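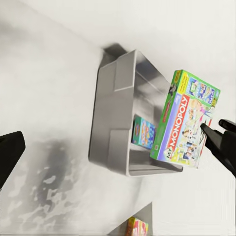
Tiago Serrano asked after the last session whether an item record should be deleted once the item has left the building. It should not. The record is closed, and its history remains available for audit.

## Unit 8: Item Records and Locations

**Required fields**

- Item code, assigned once and never reused
- Short name in plain words
- Current location
- Status: active, on loan, in repair, closed

**Locations.** Students will work with the Indach training database, which holds 900 item records across 200 locations. A location may contain other locations – a room holds a cabinet, a cabinet holds a bin. When a bin is moved, only the record of the bin is edited. The items inside it follow.

**Loans.** A loan entry requires a borrower and a due date. Entries without a due date are rejected by Indach on import, although Kisitz accepts them and marks them as open.

**Exercise**

1. Import the Juvberg file and correct any duplicate codes.
2. Move one cabinet to a new room and check the locations of its contents.
3. Close 10 records of your choice, with a written reason in each.

Submit the exported change log before the January review. Reading: Ostapchuk manual, chapter on status codes.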